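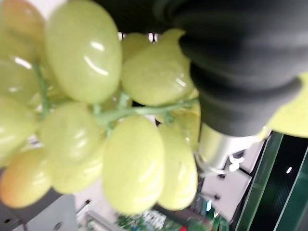 Budgeting for a Robot Packing Helper: Tips From Our Shop

We get asked about this so much that I finally sat down and typed up everything we learned while planning the Grundavis packing corner. It's a fun kind of shopping, I promise!

Start with the thing you handle most

Write down the one item that eats up your day. For us it's bunched fruit going in and out of crates. Fruit like that is a wonderful test because it flops, rolls and tangles at the stem. If a seller only wants to show you boxes, ask politely for grapes.

Price the hands apart from the arms

Hands wear out first, so get a separate line on the quote for them. Ask these before you talk totals:
- What does one replacement fingertip cost?
- Can you swap a hand yourself with a hex key?
- How long is the wait for spares?
- Is there a soft gripper that fits the same wrist?

We put aside 400 dollars for fingertips and cables in the first year, and I'm so glad we did.

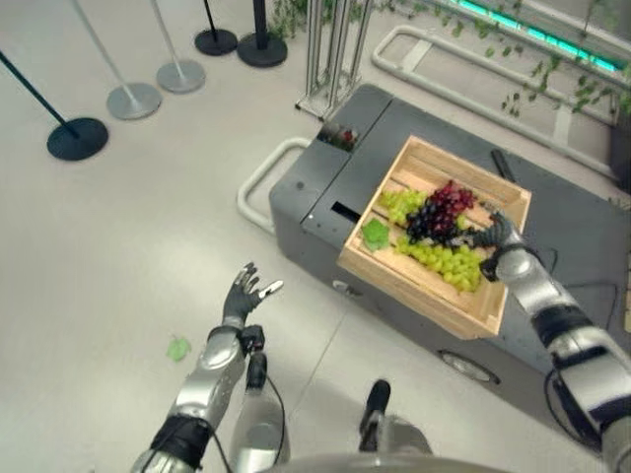 One hand on the crate rim, the other free over the floor.

Measure your tables first

Our bench is 72 inches long and the aisle beside it is 68 inches wide. I taped both out on the floor before I called anybody, and that saved us from ordering a base that would never have turned around in there. Measure the height too, with a full crate on top, and take the numbers with you (on paper - phones die at the worst time).

Leave room for a second crate, one to take from and one to fill. Slatted crates are cheap, light and easy to rinse, but check that your gripper can get hold of the rim you've got. Soomro crates have a chunky one and Ernix crates a thin one, so bring one of each to any demo.

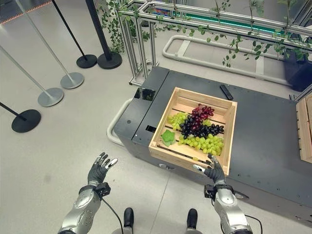 Then there's the stuff that never makes it onto the first quote: cable ties, spare straps, floor tape, posts to keep visitors back, a rolling cart that locks properly. Add it all up before you compare sellers. Our Idivel worksheet started as a list on the back of an envelope and these extras filled nearly half of it.

Practice with fake fruit

Artificial grapes are a terrific buy. They don't bruise or leak, and you can run the same bunch all afternoon. Get several colors so you can practice sorting as well.
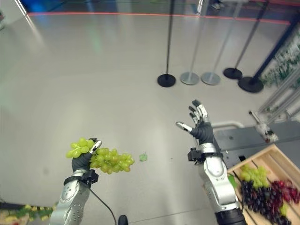 Set aside time as well as money. We blocked out 2 weeks in July for setup and used every bit of it, mostly on small things like where the crates should sit. Plan for drops, too. A single grape on a pale floor, like the green one near the bunch, is easy to spot, but on a dark or speckled floor you'd walk right over it. If your floor is busy, put a plain light mat on the shopping list and buy it a size bigger than you think you need.

Keep every receipt in one folder, and write the part number on the front of each one while you still remember what it was for.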